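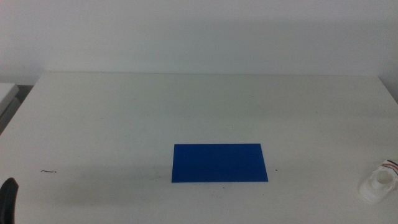
RERWOOD PUBLISHES ITS FIRST JUNK DRAWER REPORT, FINDS MOSTLY KEYS

DRESVILLE, Sunday, June 28, 2026 – Rerwood, the home storage company best known for boxes that hold other boxes, today released the results of its first national survey of the household junk drawer. The company asked 2,731 adults to open the drawer, look inside and report back. Many had to jiggle it first.

The most common item was a key that opens nothing. A total of 1,183 people said they owned at least one, and most of them plan to keep it in case the lock turns up. Dead batteries came second, usually stored next to live ones, with no system for telling the two apart. Soy sauce packets finished a strong third and led the field in apartments.

Respondents were also asked what they call the drawer. "Junk drawer" won easily, ahead of "the drawer" and "don't open that." A small but firm group said they had no such drawer, then went on to describe a basket.

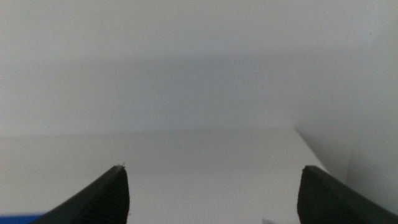 Black gripper fingers with a white gap between them.

The report runs to 19 pages, nine of which are charts. One chart covers takeout menus from restaurants that have closed. Another tracks the birthday candle, which appears to be bought by the box and used until only the number seven is left. The section on tape measures is short, as few people could find theirs.

Rerwood has, naturally, made a product. The Grulach is a drawer insert with nine compartments, and it goes on sale in October through the company's website and at Kokkinos hardware stores. Eight of the compartments are labeled: keys, batteries, tape, string, pens, candles, sauces and paperwork. The last is labeled "other" and is bigger than the rest put together. Testers filled it first.

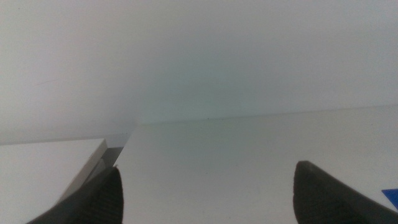 The insert fits most standard kitchen drawers and can be trimmed with household scissors, if the household scissors are not at the bottom of the drawer. It comes flat, with printed instructions that Rerwood fully expects to see stored in the compartment marked "paperwork" for the next 19 years.

Customers who bought the company's earlier cable organizer may trade it in toward a Grulach, with or without the cables. Rerwood would prefer without. A previous trade-in offer did not make this clear, and the Dresville warehouse now has a junk drawer of its own, with a loading dock.
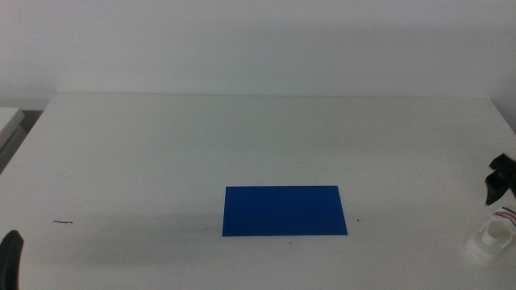

White tabletop and plain wall.

The full report is free to download from the Rerwood website. Printed copies are available to reporters on request, while they last.

About Rerwood
Rerwood designs and sells home storage products from its offices in Dresville. Its range includes bins, boxes, trays and lids, and the lids are sold with the boxes they fit.

Media contact
Rerwood Press Office, Dresville. Please do not mail keys.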